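Workshop Tips: Hand-Held Grippers for the Saturday Club

Compiled by Sabina Kubíček for members of the Ballell robotics club. Additions go to Borislav Dumitrescu, who keeps the parts drawers and this page.

Before you start

Clear the table. Wipe it with a damp cloth, then a dry one. Grit under a part will mark both the part and the table, and the tables go back to the school in June.

Put screws in a lidded tin. A saucer gets knocked over. Muffin trays work well for a full strip-down, one cup per step, filled left to right so that reassembly runs right to left.

Inserts

Brass inserts go into printed arms with a soldering iron, not with pliers. Use the wide conical tip. Set the insert on the hole, rest the iron in it and let the weight of the iron do most of the work. Stop when the insert stands slightly proud, then press it flush with a flat steel ruler and hold until the plastic sets.

If it goes in crooked, reheat and straighten at once. After the second attempt the hole is usually too large and the arm should be reprinted. Vlastimil Kadlec has had some success with epoxy, but the repair failed in both arms we used for the Wolov round.

Open a window. The fan by the sink does very little.

Screws in plastic

Turn the screw backward until it drops into the existing thread, then forward. Use the short driver. The long one gives too much leverage and strips plastic threads before you feel it.

No thread locker on printed parts. Some types craze the plastic. A strip of plumber's tape, one turn around the screw, holds well enough for a season.

Finger pads

Wash rubber pads in warm water with a drop of dish soap. Rinse twice. Soap film costs more grip than dust does. For printed pads, use a dry toothbrush first and a barely damp cloth after that. Alcohol is fine on the rubber in small amounts, but keep it off painted parts.

Smooth pads can be roughened with 143 worth of scrap – the offcuts in drawer 143, which are all fine sandpaper. Work in small circles and check the face against a ruler. A pad that has been sanded round will pinch at one point and drop anything flat.

Swap pads as a pair. A new pad facing an old one closes off center, and the students then correct for it with the wrist without noticing.

Checking alignment

Do this at the start of each session, before anyone records a run. It takes less time than repeating the runs.

Hold the gripper over bare table with the fingers open. Both pads should lean inward by the same angle. Close slowly on a sheet of paper. The pads should touch it together and along their full length.
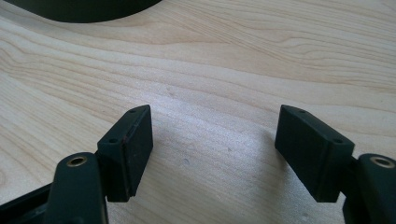

If one side touches early, loosen the screws on that pad by a quarter turn, close the fingers gently, and tighten again while they are closed. Tighten alternately. Should the error remain, look at the arm before blaming the pad – a tired pivot has more play than most people expect.

Ghada Nasrallah's group logs the paper test on the inside cover of their notebook. Their sheet for the spring project had 32 entries and it showed the left pivot wearing well before anyone felt it. Other groups should copy the layout.

Practice objects

Start with a dry sponge, then a wooden spoon, then a paper cup. Eggs are for the final week, hard-boiled. Mark the starting position with painter's tape and peel it up at the end of the day; left over a weekend it takes some of the finish with it.

Storage

Fingers slightly open, no load on the springs. Wrap in a dish towel and store flat. Batteries come out and go in the metal box by the door.

Known faults

Squeak on closing: dry pivot. One drop of sewing machine oil, wiped off. Cooking oil goes sticky within weeks.

Fingers slow to open: hair or thread around the pivot. Tweezers, then a seam ripper.

Screw will not bite: try the next length up from the drawer labeled Ševčík before going to a thicker one.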